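Parts of a desktop computer

A desktop computer is a metal case with separate parts inside. Many parts are held by clips or carriers.
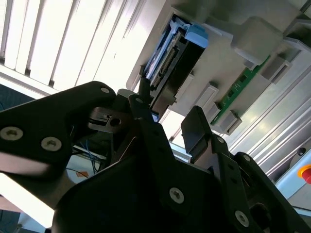

A blue latch and a thin green circuit board.

The hard disk drive stores files when the power is off. Data is kept on spinning discs. In this Dell tower the drive sits in a blue plastic carrier, with its circuit board facing up.
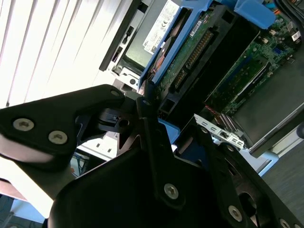 Memory holds the data in use. It is cleared at shutdown. Memory modules fit into long, narrow slots, like the black one on the green motherboard. 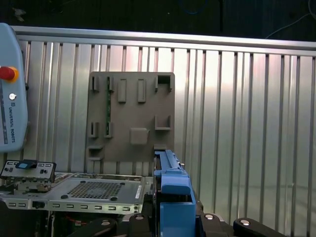

Working parts give off heat. Air must flow through the case to carry it away. The grid of small dark holes is a vent. Keep vents free of dust.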